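5.3 Early release caused by the finger covering

Of the 2423 demonstrations collected for the Jodton set, 200 were marked as failed during labeling. We first thought that most of these came from operator mistakes. After Fallahi and Pickering checked the gripper width signal for each failed trial, a different cause became clear. The soft covering on the fingers had moved on its base, so the measured width and the real distance between the contact surfaces were no longer the same.

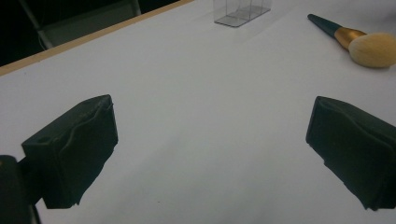
The width is computed from the position of the finger links and assumes a pad of constant thickness. When the covering makes a fold, this assumption is wrong. The policy then reads a width that belongs to an open gripper while one side is already in contact, and it gives the command to lift too late or does not give it at all.

The makeup brush was the object most affected. Its handle is thin, and a small error in width is a large part of its diameter. In trial 1531 the policy started the lift before both pads had closed, and the brush did not reach the organizer.

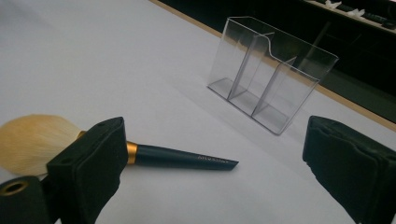 We repeated the brush task with new coverings, glued along the full back side, and the early lift was not seen again. With the old coverings it came back within the same session. For this reason we believe that the fault is mechanical and that more training data would not remove it.

Large soft objects hide the problem. A ball can be pressed by several millimeters before the grasp is lost, so the same error in width stays without effect (Figure 7).

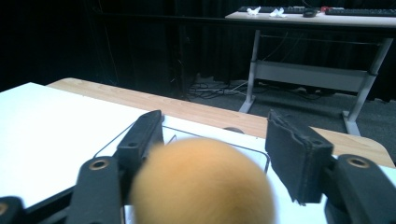 Figure 7. Fuzzy orange ball between the gripper fingers, with the left pad in contact.

5.4 Changes to the inspection procedure

The coverings are now checked by hand before each session, and a covering with a visible fold is replaced.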